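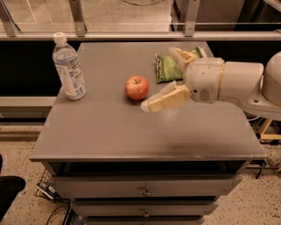
Lirex pick station with bottle, apple and snack packet set out on the gray top.

Lirex Tabletop Recording Station

The Lirex station is a cabinet-height workplace for recording manipulation examples with a single arm. Brundon supplies it as a kit to groups that already own an arm and need a repeatable place to put it to work. Policies trained on everyday pick and place tasks need a lot of demonstrations from the same spot, and the station is built to stay the same from one shift to the next.

Work surface

The top is a plain medium gray. Fruit, drink bottles and shiny packaging all stand out against it. Scuffs will appear with use and do not need to be polished out. Under strong overhead light you will get a bright patch on the surface. Leave it in your recordings if your deployment site has similar lighting, or move the lamp.

The cabinet has an open recess directly under the top, with drawers below it. Most customers keep the current object set in the drawers and the spare finger pads in the recess.

Arm and gripper

The arm enters from the side, so the operator can reset objects from the front without reaching over it. Two-finger grippers with soft padded tips are the usual choice. Check the pads at the start of each session. Replace both together.

Recording

The Terusell logger saves camera video, joint positions, gripper opening and the task sentence as one episode. Operators mark each episode keep, discard or review from a foot switch. Discarded episodes stay on disk until you clear them.

We suggest moving every object between episodes, including the ones the task does not mention. A bottle that always stands in the same corner will be learned as part of the table.

Storage and capacity

Logger drive: 4000 GB
Episodes per drive at default settings: 3000
Starter task list: 217 task sentences, plain text, editable

Ordering

Part 201 is the station without arm or gripper. The Terusell logger is ordered separately. Ó Briain handles delivery and installation, and will need clear access to three sides of the cabinet. Orders placed before the July shutdown ship ahead of it. Please state your arm model when asking for a quote so that we can send the correct base bracket.

This site uses cookies to remember your quote list. Accept all | Manage settings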